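Flendov, l'abonnement pour suivre les transferts universitaires : mon avis après une saison

J'ai payé Flendov pour une raison simple : je suis le football universitaire américain depuis la France, je dors quand les matchs se jouent et j'en ai assez de trier les rumeurs au petit déjeuner. L'outil promet de réunir les mouvements du portail des transferts, les engagements de recrues et un « indice de probabilité » pour chaque joueur. C'est cet indice qui m'a fait tiquer dès la page d'accueil.

L'inscription se passe bien. On choisit ses équipes (deux dans la formule de base, ce qui est maigre), puis on reçoit un résumé quotidien. La base affiche 1 048 joueurs suivis. Sur le papier, c'est confortable. Dans les faits, 324 fiches n'ont ni taille, ni poids, ni statistiques de la saison passée, et ce sont souvent celles des remplaçants, donc des joueurs les plus susceptibles de partir. 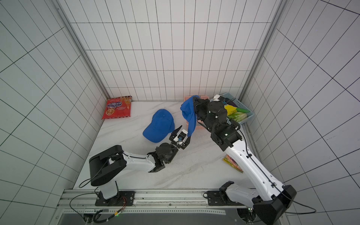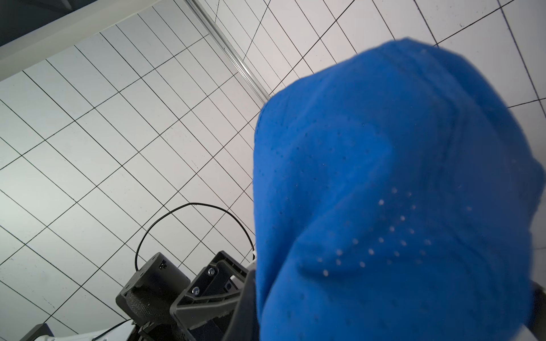
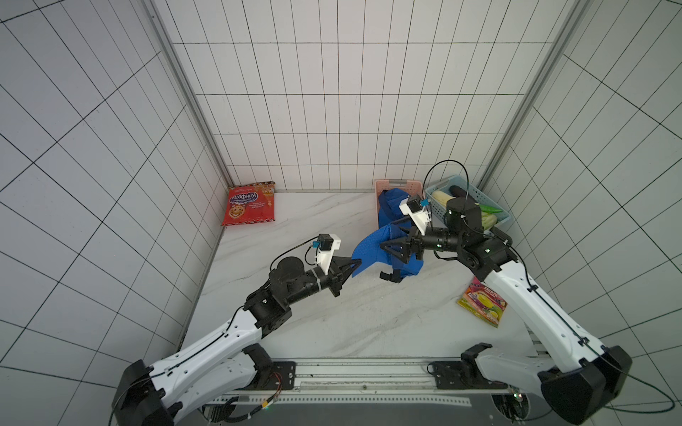 Revenons à l'indice. Un quarterback remplaçant de mon équipe est passé de « départ peu probable » à « départ imminent » en une nuit. Source citée : un message de forum. Ce message renvoyait lui-même à un article qui se demandait si le garçon pourrait vouloir se rapprocher de sa famille. Aucune déclaration, aucun entraîneur cité. J'ai écrit au support et un certain Declan Hayes m'a répondu, poliment, que le modèle « pondère les signaux faibles ». Je veux bien, mais alors qu'on affiche la pondération. Le joueur était toujours dans l'effectif quand j'ai relu sa fiche en septembre.

Les analyses écrites sont meilleures. Celles de Rónán Coughlan, surtout, qui parle de lignes offensives sans faire semblant de connaître les vestiaires. Il en publie trop peu, et le moteur de recherche interne ne les retrouve pas si on oublie les accents de son prénom.

Côté concurrence, Lirkusance est plus laid et plus lent, mais chaque information y porte un lien vers sa source et l'heure de publication. Fadosent est gratuit, couvert de publicités, et reprend les mêmes rumeurs avec un jour de retard. Pour quelqu'un qui veut juste savoir qui est parti et où, ça suffit largement.

L'application mobile m'a déconnecté deux fois en pleine lecture. Les alertes ne se règlent pas par poste : impossible de couper les punters. Quant à la résiliation, elle se cache dans « Préférences », sous le choix de la langue.

Je garde l'abonnement jusqu'à son terme pour les articles de Coughlan. Pour l'indice, je ne remettrais pas un euro.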